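Section 4: Laying out and joining the cable leads

Read this section through once before you open the cable pack. The work is done on a table with the power off. If you have bought the Weltholm bench kit with the pre-joined harness, skip to Section 5.

What you need

A clear, light-coloured table top. A white surface is best, as small dark parts and loose pins show up against it.
The cable pack.
A shallow tray or dish for parts you are not using yet.
Masking tape and a pen for labels.
A lamp you can move.

CAUTION: Unplug the power supply at the wall before you handle any lead. Do not rely on the switch on the Sinaga supply unit, which leaves the output socket live.

CAUTION: Small connectors are a choking hazard. Keep the pack away from children and pets.

4.1 Preparing the table

1. Wipe the table down and let it dry.
2. Allow a working width of at least 800 mm. On anything narrower the longer leads hang over the side and drag the connectors with them.
3. Put the lamp on the side opposite your writing hand.
4. Touch a bare metal tap or other earthed metal before you pick up any electronic parts.

4.2 Sorting the leads

1. Cut the ties on the cable pack with side cutters. Do not use a knife.
2. Lay the leads out straight. Leads that have been stored coiled will spring back into a loop. Leave them flat for a while, or tape the far end down.
3. Separate the leads by connector. Put those with a white plug in the middle of the table and everything else to one side.
4. Move the loose electronic parts to the back of the table, well clear of the leads.
5. Label each lead near the connector, leaving the plug itself uncovered.

Note: Colours vary between batches. Go by the position of each strand in the housing and check it against the wiring card. Two leads with the same colours may be wired differently.

4.3 Joining a plug and housing

1. Pick up the plug by its body. Never lift or pull it by the strands.
2. Look into the open end of the housing. All the pins should be straight and the same height. If one is bent, set the lead aside and see 4.5.
3. Turn the plug until the ridge lines up with the slot in the housing.
4. Push the two together squarely until you feel the catch engage. If it stops halfway, take it out, turn it over and try again. Do not force it.
5. Give the body of the plug a light tug. It should stay put.
6. Repeat for the remaining leads, working from the shortest to the longest.

Note: To separate a joined pair, press the catch down fully and ease the plug out by its body. Rocking it from side to side spreads the contacts.

4.4 Bundling

1. Bring the joined leads together so they run in the same direction, with no strand crossing over another near a connector.
2. Leave 13 mm of free cable behind each connector before the first tie.
3. Tighten the ties by hand only. You should be able to slide the bundle through with a little effort.
4. Trim the tails flush.

CAUTION: A tie pulled too tight can cut the insulation on the thinner strands. Replace any lead with visible copper. Do not tape over it.

4.5 Problems

Plug will not go in: check which way up it is, then check for a bent pin.

Plug goes in but will not hold: the catch is broken. Replace the lead.

Strand has pulled out of the plug: do not push it back. The contact will not lock a second time. Order a replacement lead, part 431, from Listisa Spares.

Bent pin: straighten it with fine tweezers in one slow movement. If it has been bent before, replace the part.

Go on to Section 5 once all leads are joined and bundled. Keep any spare leads flat in the bag they came in.

Section 4 revised May 25, 2026. Text by Haziq Yeoh, checked by Abenezer Tesfamariam. 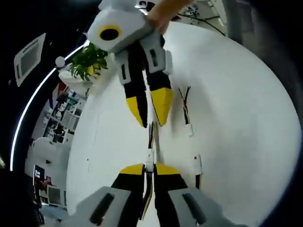 Fig. 4-1. Cables and white connectors on the table top.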